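The Broom Line

I have now sat through four budget seasons in which somebody proposed buying a robot, and in every one of them the robot got a single line on the spreadsheet. One line, one number, a nice round one with a couple of zeros on the end. The coffee machine had three lines. The coffee machine had a line for descaling tablets.

My complaint is with the single line. I like robots fine. I run facilities planning for Ultwood, a company that rents small furnished offices to people who don't want to own a mop, and cleaning is the biggest thing we pay for after the buildings themselves. If a machine wants to sweep, I'd be delighted to introduce it to our floors. I just want to know what I'm signing for.

The way these purchases go wrong is by noun. A manager hears "robot" and budgets for a robot, the way you might hear "horse" and budget for a horse, and then learn about hay. The vendors don't help. Vasseur sent us a quote last year that was 20 pages long, and the word "floor" appeared in it once, in the phrase "on the ground floor of innovation." Orard was better. Orard at least asked what we wanted swept.

What we want swept is litter. Wrappers, tissues, bits of paper, in rooms that already have furniture in them. It's a dull job and it takes a broom, a dustpan and a bin, and the tools have to be held, pointed and tipped. Two arms can do that, and I find it oddly pleasant to look at.

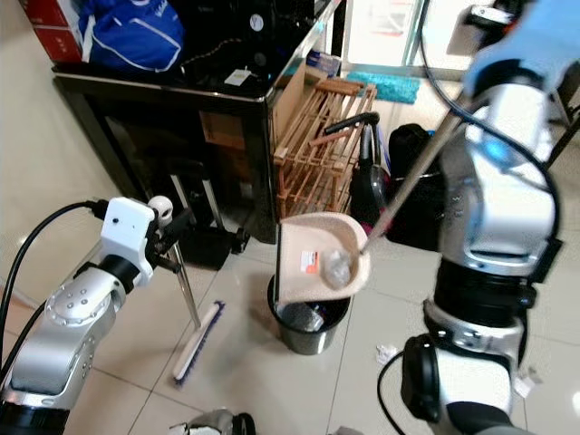
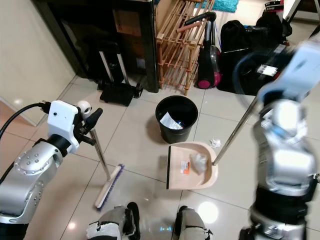
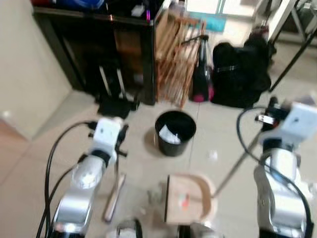

A broom, a dustpan on a pole and a trash bin, with two arms among them.

What the quote leaves out

Look at the hardware for a minute as a buyer, the way you'd look at a used van. The arms are what you're being sold. Everything else is what you'll be paying for.

Start with the broom. It has a thin metal handle, and a gripper has to hang on to it. I asked three vendors whether their gripper could hold the brooms we already own, of which we have 50, bought in a fit of optimism. Two of them said "in principle." I've been in this business long enough to know that "in principle" is a part number, and that it ships separately.

Then the dustpan. Ours are the short kind, built for a person who can crouch and swear. A dustpan on a long pole is a different purchase. It's a cheap one, and I'd sign for it tomorrow, but I'd like to see it written down before the machine turns up and finds we own the wrong shape of plastic.

Then the room. Real rooms have shoe racks in them, and bags on the floor, and a vacuum cleaner standing around like a retired colleague. Demonstrations held in a bare hall tell me how the machine does in a bare hall, and I don't rent out any of those. If I'm going to pay somebody to clear the floor ahead of the robot, that person's hours go in the budget under "robot," even though he already has a perfectly good line of his own under "cleaning."

And the scraps. A crumpled tissue weighs nothing and costs nothing, and whether the machine gets the last one is the whole question. Any salesperson can tell me how many square feet an hour. I want to know what's still lying beside the bin at the end of the shift, and who goes back for it. Geltulex, to their credit, put a figure on this, and the figure was bad, and I trusted them more than anyone else all summer.

A modest counterproposal

My colleague Cristóvão Bragança thinks I'm using the dustpans as an excuse. His view is that if you wait until every line is filled in, you'll be filling in lines until you retire, and somebody else will have the robot. He said this while approving the coffee machine.

He has a point, so I've tried to meet it. For next year I've asked for 2 machines on a lease, no purchase, in one building, with the furniture left exactly where the tenants put it. Under each machine there are lines for tools, bin liners, repairs, floor clearing, and a person to pick up what gets missed. There's a line for training that person, too. The request runs longer than the Vasseur quote and contains the word "floor" 100 percent more often than I'd have liked.

Finance sent it back yesterday and asked if I could combine everything into one line.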